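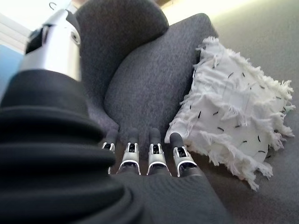 The hand at the armchair, Clodelska demonstration room. Taken from the wrist camera.

Visit to the Clodelska open day, 10/13/22

Three of us went over to see the hand that Clodelska has been offering on trial since the spring. Petro Sirko drove, Mavis Benavides had the list of questions from the care homes, and I took the notes. We had booked the morning slot, which ran from ten until just after one.

Clodelska is on the Strickland estate, behind the tile warehouse. Parking is poor. There is a sign for the goods entrance but none for visitors, and we went round the building once before finding the right door. Yaroslav Polishchuk met us at reception and gave a short talk over coffee. The company makes the hand and its control software, and buys in the arms. They do not sell to private homes and said they have no plans to. Their customers so far are furnished-let agencies, two hotels and a training college.

The product is called Skisaver. Yaroslav was asked about the name before he had sat down, and said it came from an earlier project and had stuck. The service on offer is a monthly hire: hand, arm, software, and a fitter for the first day. The task they are pushing this year is soft furnishings — straightening cushions, smoothing seat covers, picking up throws. Mavis had asked for this in her email in September, as it takes up a good deal of staff time in the day rooms.

The demonstration room is fitted out as a lounge, with grey carpet and blinds at the window. The hand had been set to work on a grey armchair with a white cushion on it, a shaggy one with fringe along the edges and small black flecks across the front. Pylyp Kushnir ran the session from a laptop. Visitors could follow it on a screen fed by the wrist camera, which was much more useful than standing behind the arm. You see the fingers laid out side by side in front of you, with their dark rounded tips and the metal joints behind, and you can tell which one is touching the fabric.

Pylyp started with contact. The hand comes in low over the chair and lays a fingertip on the upholstery before it tries anything with the cushion. He said it uses this first touch to judge how far the seat will give. After that it went for the cushion. The first attempt took hold of the fringe alone and let go again. The second got a proper grip and moved the cushion upright against the back. A third run, started from a different angle, also worked, though it was slow. Petro timed it and thought a member of staff would have been across the room and back.

We asked about loose yarn getting into the joints. Each knuckle has a recess with slots and pins, and that looked to us like a place for threads to collect. Pylyp agreed it needs watching. The advice is to check the joints at the end of each shift and clear them with the brush supplied. A thin glove was tried last year and dropped, as it dulled the touch. The ribbed black sleeve over the forearm wipes down with a damp cloth, and there is a spare in the hire kit.

After the break Sotiris Zervas took us through costs. The hire is 700 a month for the hand and software if you already have a suitable arm. With the arm included it is 2447 for the first month, falling after that on a scale he promised to send. Outright purchase of the hand is 3531, without support. Prices are before VAT. The minimum term is three months, and Mavis pressed him on whether a shorter trial could be arranged. He said he would have to ask.

Some points from the questions at the end:

The hand stops if it meets more force than it expects. We tried this by holding the cushion down, and it did stop.

It will not work while anyone is sitting in the chair. This is a fixed rule in the software and cannot be switched off.

Spare fingertip pads come in sets and are changed with a small key. Petro did one in a few minutes with Pylyp watching.

Leather and vinyl are not yet supported. Most of our day room chairs are vinyl, so this matters — Sotiris said to expect news in the new year.

Lunch was sandwiches. A second party from Fuvach arrived as we were leaving and had the same trouble with the door.

Mavis is going to ask for the written terms and a date for vinyl. If the shorter trial is agreed, the quiet lounge is the likeliest room for it, having fabric chairs already. Petro has the brochure if anyone wants to borrow it.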